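# Publish the finish schedule

Konrad Kofler, 2022-10-25 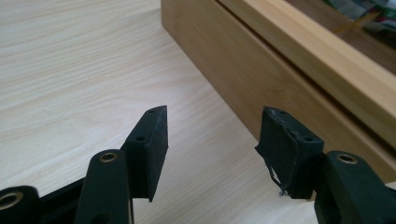 *Light wood tabletop, grain running on the diagonal.*

Furniture makers tell buyers the species, the dimensions and the lead time. They seldom tell them what is on the surface. I think every table sold for daily use should come with a finish schedule: product name, number of coats, film thickness if there is a film, cure time, and the procedure for repair. One sheet of paper would cover it.

The case is mostly about maintenance. A penetrating oil and a two-part polyurethane can look alike at arm's length once both are rubbed to a matte sheen. They fail differently. Oil wears thin and can be renewed locally with a light sanding and another coat. Polyurethane holds up longer, then scratches through, and a local patch usually shows at its boundary. An owner who does not know which one is on the table will sooner or later put the wrong product on it. Oil wiped over an intact film doesn't soak in, and it stays tacky until somebody removes it with solvent.

In September I went through the repair log at Wallner, where I do refinishing work. It has 2,877 entries. In 173 of them the damage had been made worse by a treatment that didn't match the original finish. Most of those tops had to be stripped completely, and on veneer that uses up thickness the owner cannot get back.

Two objections come up. The first is that finish recipes are trade knowledge. Some are, but a schedule doesn't have to give mixing ratios or application technique. "Hardwax oil, 2 coats, recoat with the same" reveals nothing a competitor couldn't find out with a drop of solvent and a cotton swab. Tondeck prints that much on a label under each top and still sells tables.

The second objection is that customers won't read it. Many won't. The refinisher will, ten years on, and so will whoever buys the table secondhand. Momau puts its care information on a web page that has moved twice since I started keeping the link. Ukus includes a card that says "wipe with a damp cloth," advice that applies to nearly any surface and identifies none of them.

I would fix the schedule to the underside, in pencil if necessary, near a leg joint where it won't rub off. Species and date can go on the same line. Shops that change finish suppliers midyear should record the batch as well, as sheen can vary between batches and a matching leaf may be ordered later.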